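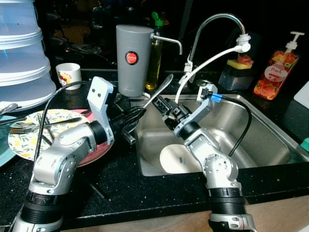 公用厨房水槽区 常见问题

先看这个再来问我。群里同样的问题一天能刷三遍，回不过来。没写到的，直接找前台，或者发消息给 Baoshan Dai。

适用范围：Gudholm 三楼公用厨房，租户、短住客人都算。楼下 Plutley 咖啡角有自己的水池，规矩不一样，别混。

一、洗碗

碗可以先泡着吗？
可以，最多 60 分钟。超时的碗会被收进门边的灰筐，自己去领。筐里放到月底没人要的，捐掉。

泡碗放哪儿？
水槽里面靠边。别堵住下水口，别把刀泡在水里，伸手进去看不见，已经有人划过手。刀用完当场洗，擦干，插回刀架。

勺子老是掉进下水口怎么办？
小勺别散着扔。搁在碗里一起洗，或者先放台面上，最后洗。真掉下去了，先关水，用夹子夹，夹不出来叫人。不要自己拆弯管，上次拆完漏了一晚上。

白碗都长一个样，分不清谁的。
碗底贴个标，或者用油性笔写房号。公用的碗洗完放回上柜第二层，自己的带回房间，柜子没那么大。

油锅怎么洗？
先用厨房纸把油擦掉，纸扔干垃圾。然后热水加洗洁精。不要把剩油直接倒水槽！说了很多遍了。冷了会结在管子里，三月份那次堵了整层，通管子的费用大家平摊的。

不锈钢水槽能用钢丝球吗？
不能。会刮花。顺着拉丝的方向用海绵软面擦就行，水垢用白醋，敷一会儿再擦。含氯的漂白剂也别往里倒，会起锈点。

最后一个洗完的人要做什么？
槽里的残渣捞掉，四壁冲一遍，台面擦干。黑色台面带麻点的，脏了不太看得出来，但是摸得出来，所以用手摸一下。

二、海绵和洗手液

黄绿双面的海绵，哪面洗什么？
黄色软面洗碗、杯子、不粘锅。绿色那面粗，洗铁锅和烤盘。不粘锅用绿面刷坏的，照价赔，Kekusetti 那口锅就是这么没的。

海绵多久换？
7 天一换。有味道就提前换，不用请示。新的在水槽下面左边柜子，蓝盒子里。旧的可以留一块擦灶台，剪个角做记号，剪了角的不能再洗碗。

用完海绵放哪？
挤干，放回海绵架上面。别丢在槽底泡着，一晚上就臭。

桃子味那瓶是洗洁精还是洗手液？
洗手的。瓶上写着 Peach，有水果图案。按压的瓶子都长得差不多，所以总有人拿它洗碗，洗完碗一股桃子味，喝汤的时候很奇怪。洗洁精在水槽下面，绿瓶子，用完放回去。

洗手液能自己补吗？
能。补充装在储物间。倒之前把瓶子涮一下晾干再灌，不要兑水，兑了水容易坏。

对香味过敏怎么办？
找 Melahat Soylu 拿无香的，她那里常备。

三、水龙头和过滤器

哪个水能直接喝？
走过滤器的小水嘴那个，灰色圆筒，正面有个红标签。大龙头出来的是普通自来水，洗菜洗碗用，要喝请烧开。

过滤器的水很慢，坏了吗？
先看是不是没开到底。还是慢，就是滤芯该换了，在群里说一声。滤芯由 Deng 那边的师傅统一换，别自己拧，拧坏过外壳。

热水能过滤吗？
不能，滤芯会坏。只走冷水。

刚换完滤芯的水能喝吗？
先放掉 3 壶，拿去浇花拖地都行。之后再喝。

弯龙头上接的白色软管是干嘛的？
冲水槽边角、接大桶水用的。不用的时候让它垂在槽里，别甩到台面上，滴得到处是水。也别使劲往下拽，接头会松。觉得碍事可以往边上拨一拨，不要拆。

软管要洗吗？
要。每个月拆下来泡一次柠檬酸，值日表上有，轮到谁谁做，做完自己装回去。

四、台面上的东西

水槽后面那瓶油能用吗？
绿盖子的那瓶，公用，可以用。炒菜适量，别拿来炸东西，要炸自己买。用完盖子拧紧，瓶身擦一下，不然放回去底下一圈油印。快见底了在群里吱一声，买油钱从公用费出，每期 87 块，油盐洗洁精都在里面。

为什么油不放灶台边上？
太热，容易坏，也不安全。就放水槽后面，别挪来挪去找不到。

透明塑料盒可以随便拿吗？
左边叠着的那些，可以，借了要还。洗干净，晾干了再盖盖子，湿的盖上会有霉味。盖子和盒子配好再叠，不要光还盒子，现在盖子已经不够了。

塑料盒能进微波炉吗？
看盒底标志。写 PP 或者数字 5 的可以，盖子拿掉再热。没标的一律不要。染了咖喱色洗不掉的没关系，抹点油再用洗洁精搓，晒晒太阳，会淡一些，全掉就别指望了。

盒子叠得太高会倒。
那就分两摞。或者放上柜。大的在下小的在上，这个不用教吧。

自己的调料能放台面吗？
不能，放自己的格子。台面只留公用的：油、海绵架、洗手液、盒子。其余看到就收灰筐。

五、其他

抹布和擦手巾怎么分？
格子的擦台面，素色的擦手。都不擦地。脏了丢洗衣机旁边的桶里，别搭在龙头上。

水槽下水慢？
先清滤网。然后倒一壶热水，不要滚开的。再不行报修，写清楚什么时侯开始的。不要倒通渠粉，和别的清洁剂碰上会出事。

槽里有怪味？
小苏打撒一圈，倒点白醋，等它冒完泡，热水冲。下水口的橡胶圈翻出来刷一下，味道多半在那里面。

晚上几点之后不能洗？
晚上十一点以后别洗锅，隔壁房间听得见。杯子碗可以，水开小一点。

打碎东西了怎么办？
碎片用厚纸包好，写上“碎玻璃”或者“碎瓷”，放干垃圾旁边，别塞袋子里面。地上用湿纸巾再按一遍。公用的打碎了说一声就行，一个碗不会让你赔。

值日表在哪看？
冰箱门上。换班自己找人换，换好了在表上改名字，别只在群里说，过两天就刷没了。

有建议往哪提？
冰箱侧面的本子，Baoshan 每周翻一次。关于再装一个水槽的建议已经收到很多条了，暂时装不了，管道不够，请不要在写了。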